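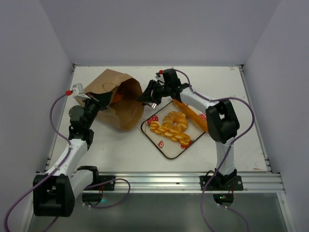
Week 6: Paper bags, trays and the cost of packaging in a small bakery

Reading before class: course reader, chapter 6. Bring a calculator and your costing sheet from March.

1. Where packaging sits in the accounts

Most small bakeries record bags and boxes as a general supply expense. They buy a few cartons, enter the invoice under "shop supplies" and never connect the amount to any particular sale. The books still balance, but the owner can't tell what it costs to hand one customer one order.

For this course we treat customer packaging as a variable cost. It goes up when sales go up and stops when the shop is closed. Flour, butter and yeast behave the same way. Rent, insurance and the lease on the oven don't, and they stay in the fixed column.

Trays are different again. A display tray is used for years and belongs with equipment. Tray liners are variable. Students lose marks on this every year, so check your sheets.

2. Kinds of paper bag

Kraft paper takes its name from the German word for strength. The pulping process removes most of the lignin and keeps the long fibres, so the sheet resists tearing. Unbleached kraft is brown. Bleached kraft is white and usually costs a little more for the same weight.

Flat bags have no gusset. They suit one or two pieces and are the cheapest choice.

Gusseted bags open out at the sides. They hold a loaf well but tend not to stand up by themselves.

Block-bottom bags have a folded rectangular base. They stand open on the counter, so one person can pack them with both hands free.

Handled carriers are usually block-bottom bags with flat or twisted paper handles glued inside the rim. The handles add a good deal to the unit price, and owners often hand them out for orders that don't need them.

Paper weight is given in grams per square metre. Heavier isn't always better – a bag for two rolls doesn't need the same paper as a bag for four jars of jam.

3. Steam and grease

Bread gives off moisture as it cools. If it's bagged too early the crust softens and the paper weakens, usually at the base fold. Cool on racks first. Where customers want bread warm, leave the bag open at the top.

Grease is a separate problem. Plain kraft will spot within minutes under a croissant. The options are a greaseproof inner sheet, a lined bag, or a small box. A lined bag may not be accepted in paper recycling, so ask your local council before you print anything about recycling on the outside.

4. Worked example: the Fandov bakery

Fandov is a two-person bakery run by Lowri Mathias. It sells rolls, loaves and a few pastries. Last year every customer got a handled carrier at 28 cents, whatever they bought.

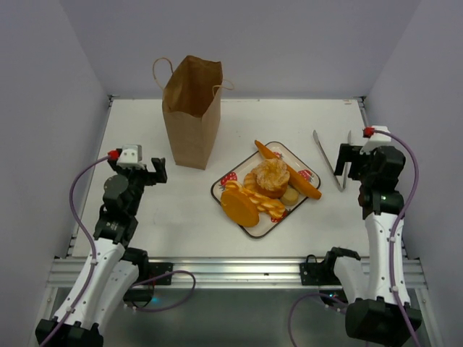
The flat bag she could have used for small orders costs 6 cents. On a normal trading day Fandov serves 134 customers, and 30 of them buy enough to need a carrier. The other 104 would manage with a flat bag.

Old method: 134 carriers at 28 cents is $37.52 a day.

New method: 30 carriers at 28 cents is $8.40. Add 104 flat bags at 6 cents, $6.24. The total is $14.64 a day.

The difference is $22.88 a day. Work out for yourselves what that comes to over a full trading year, and state how many trading days you have assumed. Show your working.

Two cautions. The calculation assumes staff choose the right bag every time, and at the morning rush they often grab whatever is closest. It also leaves out storage. Two sizes of bag take up more shelf space than one, and in a shop the size of Fandov that has to come from somewhere.

5. Ordering

Suppliers quote by the carton and the price drops at set quantities. Plidov and Bianchini, the two suppliers in your case file, quote on different carton sizes, so convert both to a price per bag before comparing. Include freight. A custom print usually carries a plate charge on the first order, and you should spread that over the number of bags you really expect to use before the logo or phone number changes.

Keep paper stock off the floor and away from the proofer. Damp bags stick together and the glue at the handles can let go.

For next class

Complete the Fandov calculation and the supplier comparison. Hand both in to Meirion Hopkin by 7 April 2021. Late sheets go in the tray outside the office and will be marked without comments.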